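Section 3. Your First Practice Grasp

Welcome to the part of the Walska Robotics Club guide everyone skips ahead to! Finish the cable check in Section 2 first, then grab a partner and both hand-held grippers.

1. Set one capped bottle on the white table, within easy reach.
2. Hold one gripper in each hand, fingers curled around the black handle.
3. Open the jaws wide, slide them around the lower half of the bottle, and close slowly.
4. Keep your other gripper open and ready on its own side.

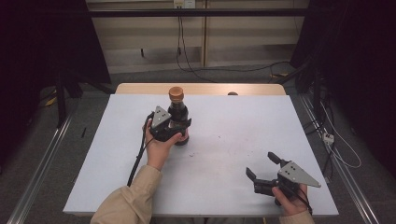

Figure 3. Left gripper closed on the bottle, right gripper open.

5. Lift the bottle a little, hold it, and set it back down. Great, you have your first grasp!
6. Repeat until you reach 14 clean lifts, then switch hands.

Note: Junaid Magsi's team logged 200 lifts in November, and their grip got smoother every session. Yours will too!

Caution: Let the cable run loosely along your forearm. Never pull on it to free a stuck jaw. Open the gripper and start over from step 3.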